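How I sort a mixed pile of soda cans before a party

Every November my side of the family descends on Marndale, and every November I end up in charge of drinks. I used to just tip everything into a cooler and hope. Then my brother-in-law Vasilis Karagiannis spent most of one evening with his arm in ice water, hunting for a lemon-lime, and I figured there had to be a better way!

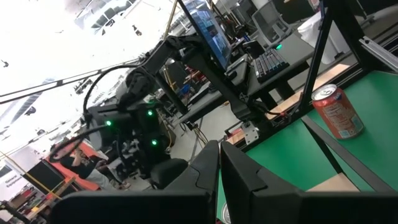
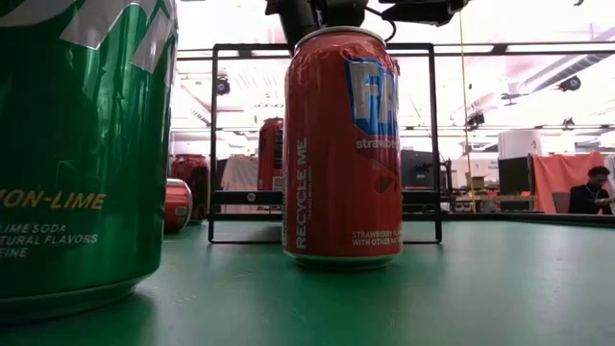
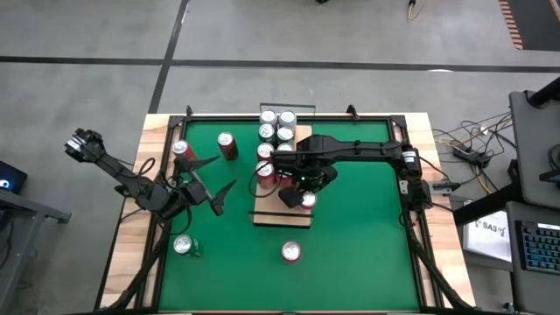

Cans on the green top, with the strawberry Fanta in the middle picture.

So, my method. You need a flat table, a low board or tray to group things on, and a dish towel. I like a plain bright surface under the cans because the labels pop, but use whatever you've got.

1. Get everything out of the cardboard first. All of it. I know it's tempting to leave the half pack of cola in its box, but then you forget about it and buy another one (guess how I know).

2. Stand every can upright and give each one a quick wipe around the rim. Cans sit in warehouses and car trunks and my garage, and people drink straight from them.

3. Check for dents while you're wiping. A little ding in the side doesn't bother me. If the seam at the top is bent, or the can feels sticky, it goes out.

4. Turn the flavor name toward you, and don't go by color alone. Red is the tricky one – strawberry Fanta comes in a red can, and if you're grabbing fast you'll take it for a cola. Green usually means lemon-lime, but I've been burned by a ginger ale.

5. Now line them up on the board in two columns, one flavor behind another. Two columns is as wide as I go. With three I start knocking over the middle ones when I reach for the back.

6. Pick cans up by the top rim, straight up and straight down. If you grab around the belly in a tight group, your knuckles bump the neighbors.

7. Load the cooler from the board, one column at a time, least popular flavors at the bottom. Ice between layers, and more on top.

My friend Cosmin Ciobanu says I should put a strip of masking tape on the cooler lid with the flavors written in order. I tried it last year and the tape fell off as soon as the lid got damp, so now I tie on a luggage tag – works great.

For 17 people I put out two cans each and keep another 14 in the garage. Diet stuff gets its own small cooler, but that's a whole other page.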